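# Tips picked up at the Kudbridge open day

Dikura opened its workshop at Kudbridge to visitors in February, and I went along because the notice promised household jobs: picking up, folding, sorting, clearing a bedroom. They work with grippers there, some fixed to arms and some held in the hand by a person. I came home with two pages of notes, and most of them apply just as well to fingers.

**Soft tips for crinkly packets.** Snack packets, refill pouches and bags of frozen peas all slide about if you pinch them with something hard and smooth. Foam gives a little and holds on. If you use a litter picker or a reaching aid at home, cut two strips of dense foam and fix them inside the jaws with double-sided tape. Round off the top corners with scissors so they don't catch on bedding.

**Squeeze less than you think.** The first few tries by visitors crushed the packet. Close the jaws until the packet stops slipping, then stop. For an opened bag, fold the top over twice and grip across the fold.

**Come in from the side.** On a mattress or a sofa, pressing down from above only pushes the thing deeper into the covers. Lay one finger flat along the side of the packet, bring the other up to meet it, and then lift.
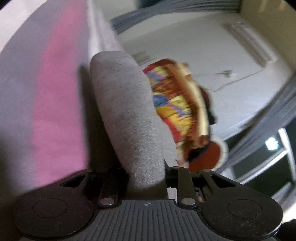
*Bedroom clearing: a snack packet held against the grey foam finger.*

**Pull the covers tight first.** Folds in a blanket swallow small items. Balthasar Danzer, who ran the bedroom session, smoothed the bed from the middle outwards before each round and said it saved him more time than anything else he did. I've started doing it before I look for the remote control.

**Keep the dust off.** Foam and matt rubber both collect lint, and a linty pad grips badly. A strip of parcel tape dabbed over the surface will lift most of it. For rubber feet and pads, follow with a damp cloth and let them dry before use. Don't wet the foam if you can help it - it takes a long time to dry and the tape underneath lets go.

**One kind of thing at a time.** They clear all the packets, then all the clothes, then whatever is left. Danzer had logged 1,817 pick-ups in that room since the work began, and 1,127 of them were packets and wrappers. Changing from one sort of object to another is where he drops things, and I'd say the same of me with an armful of washing.

**Put the bin where you're working.** Carrying each wrapper to the kitchen is what makes the job long. A small bin or an open carrier bag at the foot of the bed is enough.

**Check the screws.** Anything with jointed arms works loose, and that goes for kitchen tongs with a rivet, folding airers and reaching aids. At Kudbridge they go over the fasteners after every 30 minutes of use. At home, once a month will do.

**Replacing the foam.** Ledesma foam was on sale by the door in sheets, and Satden do a softer one that marks more easily. The Ledesma is said to last almost 2,000 grips. Mine has gone on the litter picker and I haven't kept count. Change it when the surface goes shiny or starts to crumble at the tip.

The laundry folding session was full by eleven, so I have no notes on towels. Book that one early if you go.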